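Chapter 7
Working Inside the Box: A Small Arm and a Desktop Computer

What this chapter covers
Choosing a task your arm can manage
Laying the computer down and keeping it there
Approach, grip and lift at the memory slots
Looking through the wrist camera
Keeping a bench log

By now you have an arm that goes where you send it, more or less, and a gripper that opens and closes when asked. If you worked through Chapter 6 you will also have spent a good many evenings moving foam blocks from one side of the bench to the other, and I wouldn't blame you in the least for being tired of foam blocks. They are kind to beginners, and they forgive nearly everything, but sooner or later you want to reach into something real, with corners and cables and parts that only come out one way.

An old desktop computer is a lovely next step. They turn up at tips, in lofts and under the benches of every shared workshop I have ever set foot in, and they are full of parts made to be taken out by hand: memory, cards, drives, the processor itself. The one we use throughout this chapter came to the Hillimside workshop in July, and it has been opened and closed so often since then that the side panel now lives permanently on a shelf.

Unplug the computer from the wall before you do anything else, and leave the power supply casing closed. We have no business in there, and neither has the arm.

7.1 Setting out the bench

Lay the tower on its side so that the motherboard faces upwards. An arm coming straight down has a far easier time of it than one reaching in sideways, and gravity will help to keep the case where you put it. Set a tray for the parts close by, within easy reach of the arm, and fix it down if you can (double-sided tape is quite good enough).

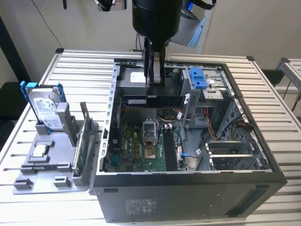

Figure 7.1 The tower on its side with the gripper above a memory module. The parts tray stands to the left.

Once the tower is down, mark its corners on the bench with tape. You will knock it at some point, everybody does, and with the marks in place you can slide it back and carry on without teaching every position again. Our taught positions are kept in Ninolel, the little program we built up in Chapter 4, and each one has a plain name such as "above slot" or "over tray". Please do use plain names. I once called a set of positions after puddings and regretted it for a whole winter.

7.2 Coming down gently

Split every reach into two moves. The first takes the gripper to a point well clear of the case, directly over the part. The second goes straight down, slowly, with your hand near the stop button. Set the hover height at 40 mm above the top of the module to begin with, and bring it lower only when you trust the arm.
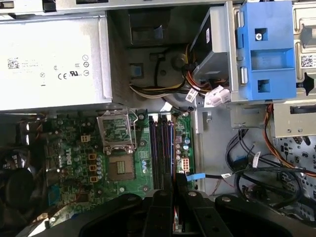

Memory slots are a good place to practise this because they are long and straight, and any twist in the wrist shows up against them at once. Line the fingers up with the slot first and worry about closing them afterwards. The latches at the ends of a slot need to be opened before a module will lift, and for the exercises in this chapter you should open them yourself, by hand, before the arm moves in. Teaching an arm to press a latch is a job of its own, and we come to it in Chapter 9.

When you are ready to lift, close the fingers, pause, and raise the arm by a very small amount. Look before you go any further. If the board is coming up with the module, stop, open the fingers and check those latches again. 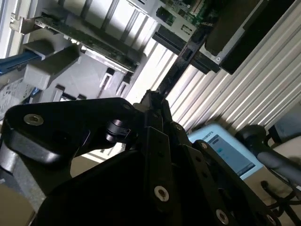
Kinnunen, reading a draft of this section, felt that the pause ought to be longer than I had it: "You've written it as though people will look. They won't. Make the arm wait 3000 milliseconds and they'll have to." I had put 1000, and after trying both at the bench I have gone over to the longer wait. It feels endless the first few times, and then you find yourself rather glad of it.

7.3 What the wrist camera tells you

A camera at the wrist is a great help inside a case, where your own head never seems to fit at the right angle. It does take some getting used to, though. The fingers loom large, they hide a fair part of whatever lies beneath them, and bare metal can throw back so much light that the board next to it washes out to white.
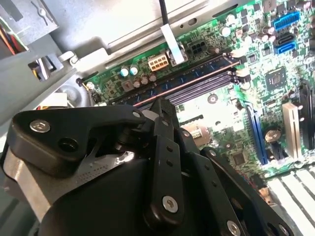
Move your lamp before you start fiddling with the camera settings. A sheet of baking parchment taped across the shade softens the light nicely, provided the bulb is a cool-running LED. Then turn off automatic exposure, if your camera allows it, so that the picture stays steady as the arm goes down.

It is also worth choosing one landmark on the board and sticking to it. The corner of the processor socket does very well, as does the end of a memory slot. Write down which you chose, in the bench log, along with the lamp position and the hover height.

Exercise 7.1
With the latches opened by hand, bring the gripper to the hover point above a memory module and return it to rest. Do this 31 times without touching the case. Note in your log any run where you reached for the stop button, and what made you do it.

Exercise 7.2
Repeat the approach with the lamp on the other side of the bench. Compare the two views of your landmark.

Exercise 7.3
Lift the module, wait, and set it down in the tray. Readers using the Enum gripper plates from Chapter 5 should check the finger screws before starting and again when they finish.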